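What I Saw at the Malten Open Day

I went to the Malten open day on a Sunday because it was free and the bus stops outside. I have no training in engineering. I worked in a packing shed for most of my twenties, and I wanted to see whether the machines could do what I used to do.

The talk came first. The man from Malten said the hand is part of a project called Huleo, and that it had been through 2777 attempts at picking things up since January. He didn't say how many of those had gone well. When a woman behind me asked, he said it depended on the object, and moved on to the next slide. I think that was a mistake. People who give up a Sunday can cope with a bad number.

After that we went through to see the hand itself. It has white and silvery joints and black rubbery fingertips, and it was hung over a plain white table. A screen on the wall showed us the view from the wrist, and I watched that more than I watched the arm. It is an odd way to look at a job you know well. You see the fingers and very little else. 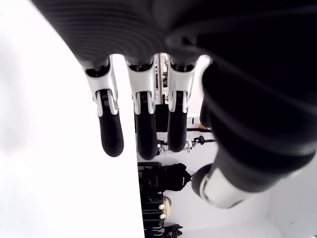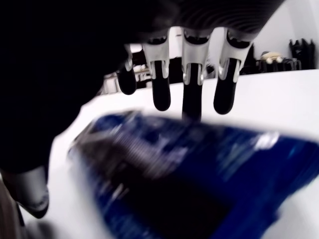
The Huleo hand from the wrist, and in the second picture over a blue bag on the table.

The bag was what interested me. Anyone who has packed for a living will tell you that boxes are easy and bags are a pain. A box stays the shape it was. A bag folds, slides and sags in the middle, and you learn to get your fingers under it without thinking. On my best shifts I did 2000 of them, and I couldn't have told you how.

So I don't agree with the visitors who grumbled that the whole thing was slow. It was slow. I timed one go at 161 seconds from start to finish. But a crinkly bag is a fair test, and I would sooner watch a slow try at a hard thing than a quick try at a wooden block. Zorard had a stall at the county show last summer where an arm stacked cubes all afternoon, very fast, and I learned nothing from it.

My complaint is a different one. Every question about jobs got the same reply, that the hand would take on "the dull work". I didn't find the work dull. It was hard on the wrists and badly paid, and the shed was cold, but there was skill in it and we had a laugh. If Malten wants to know what the work is like, it could ask a few packers in and pay them for the day. Ragab, the firm that runs the sheds near us now, has plenty who would come.

There is another open day planned, with two sessions so that the groups are smaller. I'd go again. I would like them to put the success rate up on the wall next to the screen, and leave more time for questions, as ours were stopped after ten minutes so that the room could be cleared for lunch.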